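The Soltside Reading

The level at Soltside had been recorded by hand for 54 years, and Steinar Gunnlaugsson had recorded it for the last 19 of them. The procedure took four minutes. He read the staff gauge through the window of the hut, wrote the figure in the bound log, initialed it and drew a line underneath in black ink. The Dretel Water District required ink.

On Thursday the gauge stood at 605. The log said it had stood at 596 the evening before.

A rise of nine centimeters in one night was possible in February if the upper valley thawed. The upper valley had not thawed. The thermometer at Ojo had stayed below freezing for eleven days, and the feeder stream was ice down to the culvert. Steinar read the gauge a second time, with his glasses off and then on. He wrote 605.

He telephoned the district office at Drutum and reported the figure.

"Inflow?" said the duty engineer.

"None."

"Outflow?"

"Normal. Over 40 liters a second at the weir."

"Then it can't have gone up."

"No," said Steinar.

The engineer asked him to check the mounting. A staff gauge can slip on its bolts, and a gauge that slips down reads high. Steinar walked along the dam with a flashlight and a wrench. The four bolts were tight. The paint across the bolt heads was whole, and he had put that paint on himself. He measured from the brass benchmark in the parapet to the water with a steel tape, did the subtraction on the back of his glove and got 605.
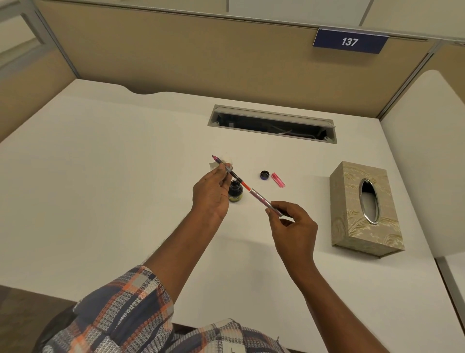

Pen taken down at the desk, ink within reach.

The office sent a form. It had a box for the observed level, a box for the expected level and a box for the cause of any discrepancy, to be completed in ink by the observer. He filled in the first two. The third was two lines deep, and he considered it until the coffee was cold.

There were three known ways for the level to rise without inflow. Wind could push the water against the dam, but there was no wind. A slide could displace it, but both banks were covered in unbroken snow. The third was an error in the previous entry.

He opened the log at Wednesday. The figure was clear, the initials were his, and the line underneath was straight. He remembered the reading. He also remembered every other reading he had made that winter, and they were the same memory: the window, the staff, the cold coming up through the floor.

The ink of the line was blue.

He looked at it for some time. There was no blue ink in the hut. He turned back a page, then ten pages, and found only black.

At six in the evening he went to the window. The gauge stood at 614. He wrote it down, initialed it, and left the third box on the form blank.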